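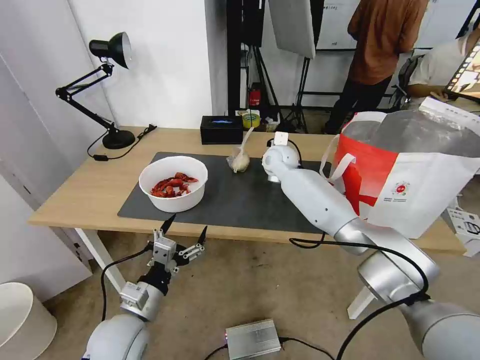

Forum > Manipulation > Methods and results

Filed under: two-arm setups, food handling, learning from demos

kelpie_arm
Right, I've finally got something to share from the food work. We've been trying Halldóra Holst's trick of re-labelling the failed demos and keeping them in the training set (we always binned ours). Same policy, same two arms, same table. With the clean demos only, it managed 2 full runs out of 31. With the failures put back in and marked as failures, more than half! I did not expect that from a bowl of crayfish, which is a horrid thing to ask a two-finger gripper to deal with. All those claws hook on each other and you go in for one and meet three.

Olen
Nice, but did you change the lighting between the two sets? We had a lovely jump in June that went away the moment someone put the softbox back where it used to be.

kelpie_arm
Softbox stayed put, and so did the desk lamp. I did swap the order of the tasks though, so the bag came after the bowl in the second set. I suppose that might matter.

drollby_dan
It does matter, I think. I'm with Olen. Ea Zoëga's group tried the same labelling on Urkell and got nothing from it, and they ran the tasks in mixed order. My guess is your second lot of demos was simply better because you'd all had more practice by then.

kelpie_arm
Hmm, no, I don't buy that. The good demos are the very same files both times. All that's new is the bad ones, and those were sitting on the disk already. Nobody drove anything again.

drollby_dan
Ah, fair enough, I misread you. I'd still mix the order before writing it up.

Ketilsson_fan
Can I ask about the little tied bag? Ours always goes for the middle and squashes the lump inside. Do you label the neck as the grasp point or does it find that by itself?

kelpie_arm
No grasp points at all, it only gets the camera views and the joint angles. It does go for the twisted bit more often since the change, but I've not scored that properly so please don't quote me on it.

Olen
Clear plastic is a pain whatever you do. Post the mixed-order numbers when you've got them? If it holds up I'll dig our old failures out and have a go.

kelpie_arm
Will do. Arms are booked until the end of the week, so after that.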